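News from the Furklow corner

It has been a busy February for those of us on the software side, and I'm pleased to say that the new version of Furklow, our grasp planner, is now running on the arm at Brinix as well as on our own one here at Prusia. Thank you to everyone who sent in logs over the winter (even the very long ones!), as they made the job a great deal easier.
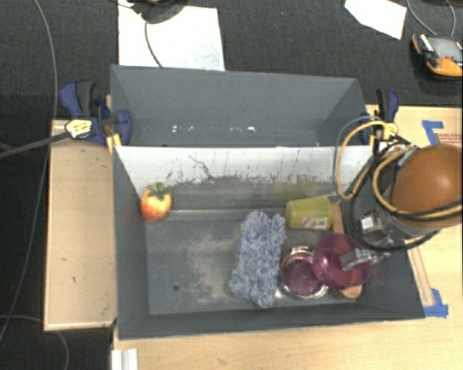
Planning a grasp takes our software two steps: first it works out where one thing ends and the next begins, and then it ranks the places where the fingers might go. The first step is where most of the effort went this time. A toy fruit standing by itself in the corner of the bin is an easy customer, but a see-through pink bowl overlapping a shiny metal one, with a wooden utensil underneath, used to come back from the old version as a single lump, and the planner would happily aim for the middle of it. We now keep up to 13 possible outlines for each region and let the planner choose between them, which costs us some 50 milliseconds a cycle and seems well worth it. Shaggy cloth is still a bit of a muddle, I'm afraid.

Our friends at Rungrueang are kindly looking after the replay viewer, and the next build should let you step back through the last 20 grasps without restarting the whole thing. Do keep the logs coming.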